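Checking gripper width before you train on it

Most guides tell you to collect more demonstrations when a policy drops things. I don't believe that until I've looked at the width signal, and I'd ask you to hold off as well. With Flesska the width comes from the two finger markers, and the loader will happily hand you a number whether or not the markers were found.

Start with one short recording of a grasp on something that gives a little when squeezed. A rigid box will flatter your calibration. Turn off gap filling in the config (fill_gaps: false), because the default interpolates over missing detections and draws a lovely smooth line through nothing.

Run the detector on its own and write out raw marker positions. Then plot left and right separately. İlker Erdem's original script plots only the distance between them, and a swapped pair of IDs looks perfectly healthy that way. I lost an afternoon to it. 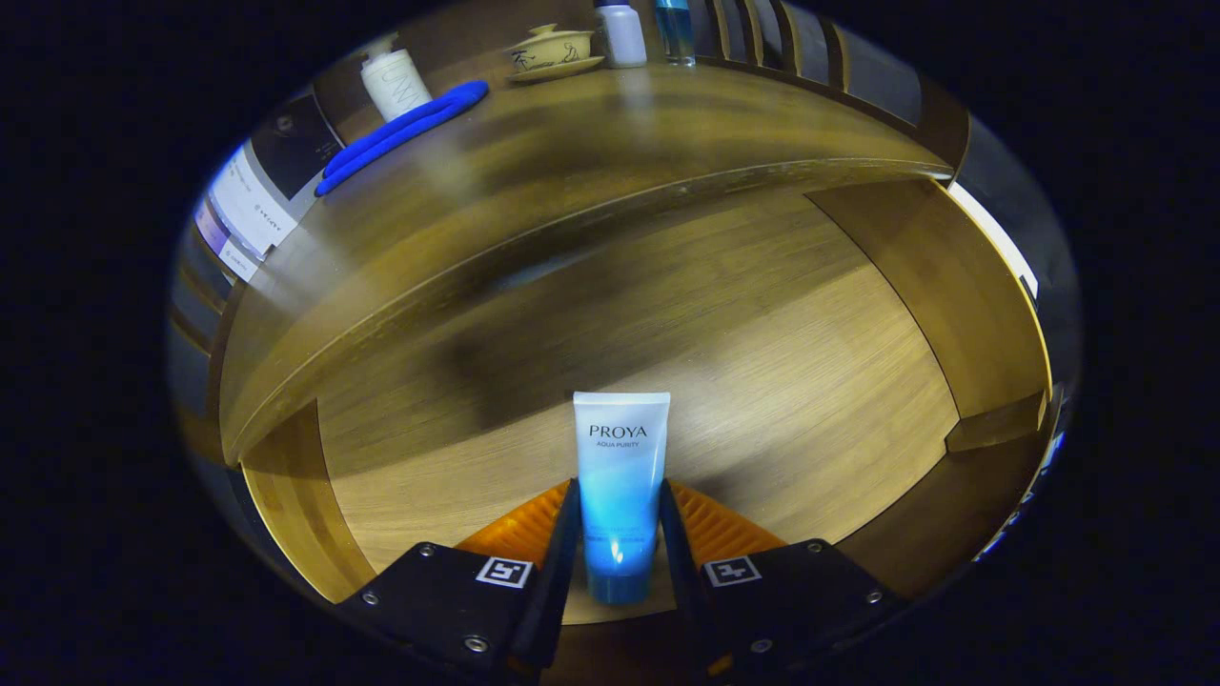 Next, look at the stretch where the fingers are closed on the object. The width should settle and stay put. If it wanders, suspect the lens model first. Markers low in a fisheye view sit where a cheap calibration is at its worst, and a good average reprojection error tells you very little about that corner. Redo the calibration with the board held right out at the rim.

Step through any gap longer than 6 samples by hand. Glare and blur need different fixes, and lowering the detection threshold fixes neither. It gets you false detections, which are harder to spot later.

Only now switch gap filling back on, with max_gap set to 2. The Drasar notes suggest 30. I have seen no plot that justifies it, and a finger can open and close again in that time.

Keep the raw file next to the filled one. Tülin Çınar has a patch that stores both in one archive, but it was still failing on empty recordings when I tried it in March.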